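Skirnley Downs opens its summer meet with a longer card

The summer harness meet at Skirnley Downs begins on Fri 21 June and runs through the last weekend in August. Gates open two hours before the first post, and general admission is free on weeknights. The track has added a ninth race to the evening card, so the last race will go off later than it did last season. Anyone taking the shuttle back to the Plillberg lot should check the new timetable at the front desk, as the final bus has moved too.

The main change this year is to the purses. Racing secretary Veikko Saarela told horsemen in the spring that overnight purses would go up if the casino floor had a good winter, and it did. The lower claiming races get most of the increase. Saarela said those are the races that fill the card week after week, and that trainers with small barns had been shipping their horses elsewhere. Stall applications are up and the backstretch is full except for one row in the old barn, which is waiting on a new roof.

The Ojala Trot stays where it was on the calendar, on the first Saturday in August. It remains a race for three-year-olds at one mile, with eliminations the week before if more than ten enter. The consolation race has been dropped. Entries close at noon on the Tuesday, and late entries will not be taken this time, whatever the reason. 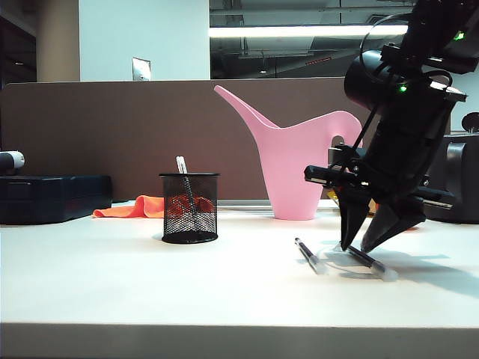 A robotic arm over a white tabletop.

On the casino side, the slot floor has been rearranged. The penny machines that stood along the west wall are now closer to the food court, and the nonsmoking section has grown by 30 machines. The electronic table games are in their own room off the main hall, with 25 seats and a separate cashier. Minimum bets in that room start at 2 dollars before 6 p.m. and go up after that. Live racing will be shown on the screens over the cashier, with sound during the stretch run only.

Players club members should note that the points system changes with the start of the meet. Points earned at the betting windows and points earned on the casino floor now go into one account. Old racing points will be moved over automatically, but members who still have the paper card need to bring it to the club desk with a photo ID. Maëlys Rey, who took over the desk in April, asks that people come on a weeknight if they can – the line on weekends has been reaching the escalator.

Dining is much the same. The clubhouse buffet is back on Fridays and Saturdays, and reservations can be made for parties of up to 4 at a trackside table. Larger groups are seated on the upper level. The Felonberg Grill by the paddock keeps its short menu of burgers, fries and fried perch, and will stay open until the eighth race.

Programs can be picked up at any entrance or printed at home the night before. The handicapping class for beginners meets on the apron an hour before first post, weather permitting, and there is no charge. Parking in the south lot is closed until the repaving is finished. Use the north lot and follow the signs to the grandstand doors.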